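Ensaio comparativo de Tunholm

O ensaio comparativo de Tunholm é um protocolo de avaliação de garras robóticas e câmaras de punho, criado no laboratório Cerkik por Gisela Stöcker e Seo-ah So. Destina-se a objetos leves e deformáveis, como cestos, fitas e embalagens têxteis, que os testes com blocos rígidos não representam bem.

Na primeira edição foram comparadas duas garras de dedos paralelos, a Vivis e a Sarmiento, montadas no mesmo braço e com o mesmo controlador. Registaram-se 2,803 tentativas de preensão, repartidas por 14 objetos. Cada tentativa tinha um limite de 60 segundos.
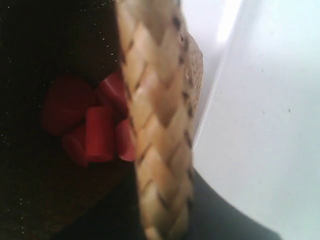 Asa de palha entrançada e laço de fita vermelha, vistos pela câmara de punho. Foto: Cerkik / Seo-ah So

As asas entrançadas pertencem à categoria C do protocolo -- superfícies irregulares com elementos soltos ou salientes. A curta distância, a asa pode ocupar grande parte do campo de visão e tapar o corpo do cesto, o que dificulta a estimativa de profundidade. O desfoque é anotado à parte e não invalida a tentativa.

Quase 528 tentativas foram excluídas da análise por falhas de sincronização entre a câmara e o controlador. Nas restantes, a garra Vivis obteve melhores resultados em asas e cordões, e a Sarmiento em caixas de paredes finas. Stöcker atribuiu a diferença à largura das pontas dos dedos. A revisão de fevereiro acrescentou ao protocolo uma segunda câmara, fixa na base do braço.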